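Kit Clinar de dois braços para lavanderia: vale a pena alugar?

Comunidade > Automação e robótica > Kits e serviços

Publicado por Mireille Brunet
Segunda-feira, 23 de outubro de 2023

Oi, gente! Toco uma pousada pequena e lavo tudo em casa: roupa de cama, toalha, uniforme, às vezes roupa de hóspede também. Desde agosto venho namorando o kit Clinar, aquele de dois braços com garras que a Randberg aluga por mês. O vendedor mandou proposta de 6 meses com instalação e um pacote chamado "rotina lavanderia", que promete pegar a roupa do cesto, colocar na máquina e fechar a porta. Parece um sonho, mas já comprei um robô aspirador que hoje mora embaixo da escada, então estou com um pé atrás.

O que eu queria saber de quem usa de verdade: ele dá conta de roupa amassada, tudo embolado, ou só funciona com pecinha arrumada para vídeo? Precisa trocar a máquina? A minha é de abertura frontal, bem comum. E o treinamento inicial é com a gente ou com eles? Na proposta isso está escrito de um jeito que dá para ler dos dois lados, e o vendedor já me respondeu duas coisas diferentes.

Obrigada desde já!

3 respostas

lavabem_tiago

Oi, Mireille! Tenho o Clinar aqui na lavanderia do condomínio, contrato direto com a Randberg, e já passei por quase tudo que você perguntou. Vou por partes (e desculpa o textão).

Primeiro, roupa embolada ele pega, sim. Nas primeiras semanas vinha muita peça dupla, a garra beliscava uma camiseta e trazia uma meia de carona, mas isso melhorou bastante depois da segunda rodada de treinamento. Lençol de casal é outra conversa. Ele levanta pelo meio, a ponta fica arrastando no chão, e na hora de empurrar para dentro do tambor volta metade para fora. Para pousada eu acho que esse é o ponto principal! Peça uma demonstração com o SEU lençol, não aceite com toalhinha de rosto.

Segundo, não precisei trocar de máquina. Porta frontal é justamente o que o pacote atende. O que muda é a arrumação em volta: tem que ter chão livre na frente para a porta abrir inteira e o cesto precisa ficar sempre mais ou menos no mesmo lugar. Eu uso cesto baixo, retangular, de plástico furadinho, porque no alto de pano as garras enroscavam na beirada. O meu arranjo de trabalho é este, com a porta aberta, o cesto bem embaixo dela e uma garra de cada lado:

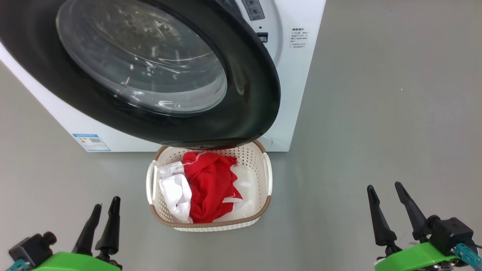 O que eu perguntaria antes de assinar

1. Quem faz o treinamento. No meu contrato foram 7 sessões com um técnico deles e o resto por minha conta. Uma sessão é você guiando os braços na mesma tarefa, de novo e de novo, com peças diferentes. Cansa! Reserve as manhãs mais calmas.

2. Quanto tempo leva um cesto. O meu, cheio, com 39 peças (contei porque queria brigar com o suporte), levou 90 minutos no começo. Na mão eu faço isso enquanto a água do café esquenta. Hoje está bem mais rápido, só que continua mais lento do que eu. A vantagem é que nesse tempo eu estou em outro lugar.

3. Separação de cores. Não vem no pacote básico. Ele pega o que estiver no cesto, e se tiver peça vermelha junto com branca vai tudo para o tambor sem a menor cerimônia. Ou você separa antes ou paga o módulo extra, que eu não contratei e portanto não sei dizer se presta.

4. Ponta de garra reserva. Peça um par já na instalação. As minhas são pretas, afinadas, e a borrachinha de dentro gasta. Quando gastou, fiquei parado esperando o correio.

5. O que acontece se você cancelar no meio. A multa do meu contrato está na última página, em letra miúda. Leia essa página primeiro.

Se fosse só pelo dinheiro, eu não teria fechado. Fechei porque fico sozinho no turno da noite e queria deixar as máquinas rodando enquanto atendo a portaria. Para isso ele me serve bem e vou renovar. Numa pousada cheia de lençol eu testaria antes por um mês.

Upadhyay

Usei outro, o da Jurkdale, e devolvi. O braço era bom, o suporte era péssimo. Do Clinar só vi demonstração em feira e gostei do jeito como ele fecha a porta, devagar, empurrando com a lateral da garra. Preço eu achei salgado. Tenta negociar a instalação, comigo eles tiraram na hora sem eu nem insistir muito.

nanda.rolim

tb quero saber do lençol!! se alguém tiver testado com lençol de elástico avisa aqui pf

Comentário de Mireille Brunet na resposta de lavabem_tiago

Tiago, muito obrigada, ajudou demais! Já escrevi para a Randberg pedindo a demonstração com os meus lençóis king e perguntando das sessões com técnico. A multa eu fui procurar e está mesmo na última página. Nanda, vou levar um de elástico também e depois volto para contar.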